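Duvet always looks lumpy after making bed, plus where do throws go??
Last updated 29/01/2018

Posted by gautam_zesb

ok so I have a big bed, polka dot duvet, padded headboard, and every single morning I make it and it looks like somebody is still in it. Corners of the duvet inside the cover have gone walkabout, filling all down at the foot end. Then there's the stuff that lives on top — one white fluffy blanket, one beige one, a towel or two that never made it to the bathroom. I pull it all straight and ten minutes later it's slid off one side.

Things I tried already:
- shaking it from the foot end. Works for a day
- safety pins. Stabbed myself, stopped
- a set of Kardale duvet clips, lost half of them in the wash

Room is small and the wardrobe has sliding doors so I can really only get at one side of the bed properly. Other side I have to sort of lean over. Is there an order to do this in? And do I fold the blankets or lay them flat? My mother in law is coming in August and I would like to have this solved by then lol. Thanks

Posted by Vanderleia Rocha

Yes there's an order and most people do it backwards. You're straightening the top things first, then fixing the duvet under them, so everything on top moves again.

Take EVERYTHING off. Pillows too. Put them on a chair, not the floor. Bottom sheet tight, tuck the foot end first and then the sides. Then the duvet. Don't shake from the foot, go to the head end, find the two top corners of the filling through the cover, pinch them together with the cover corners and hold on hard. Now shake. Filling drops down but the corners stay put. If they won't stay, sew ties in. Ribbon, shoelace, whatever you have. One on each inside corner of the cover, a loop on each corner of the duvet. I did mine in front of the TV in one evening and it's held up for years. Way better than clips imo, and they go thru the wash fine.

Getting the duvet even when you can't reach the far side: stand at the foot, dead center, one hand on each edge, and pull toward you a little at a time. Look at the print. Dots are great for this, pick a row and see if it runs straight along the edge of the mattress. If the row wanders your cover is twisted.

Pillows back on, flat against the headboard.

Blankets. A fluffy one slides if you lay it near the edge, because more of it hangs down than sits on the bed. So either fold it in thirds the long way and lay it across the foot, or drape it but keep most of it on the mattress. To place it, take just the edge — small pinch, lift, set down, let go. Don't drag it! Dragging takes the duvet with it and you're back to lumps. Same with smoothing, pat, don't push.

Towels don't go on the bed. Fold them there if you want, it's the best flat surface in most bedrooms, but then they leave. I do mine before the bed gets its final straighten, otherwise you leave a dent. Lay it out, square up the edges, half, half again, done.

One is the white blanket getting lifted by its edge, the other has the beige blanket still in a heap and the white towel lying crumpled on the duvet: 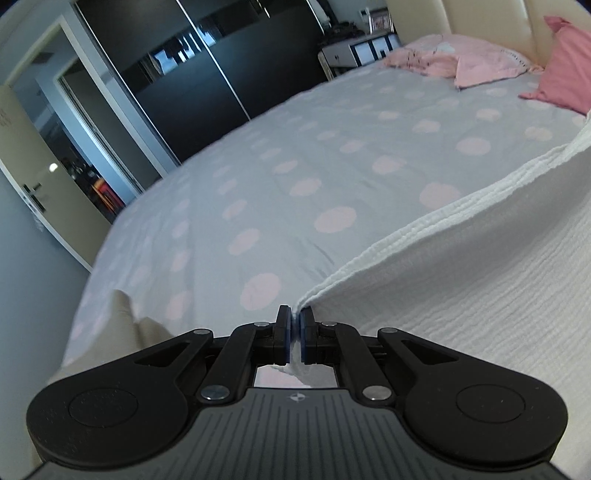
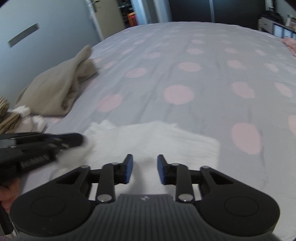

Posted by Rhodri James

Agree with most of above except the thirds thing, if you have a heavy throw thirds is too thick and it rolls off. Half is plenty.

Also check your duvet size against the cover. Mine was a Vokico king and I'd bought a cover that was 10 inches wider without noticing, no wonder the filling swam about in there. Measure both, lay the tape on the bed, dont trust the label. If the cover's way bigger no amount of shaking will help you, buy a smaller one or run a seam down the inside.

For the towels, get a hook on the back of the door. Cheap and they stop landing on the bed. Mine took a couple minutes to put up, went a bit crooked, still holds.

If you only have one good side then move the bed over a few inches if the wardrobe doors still slide ok. Made more difference to me than anything else tbh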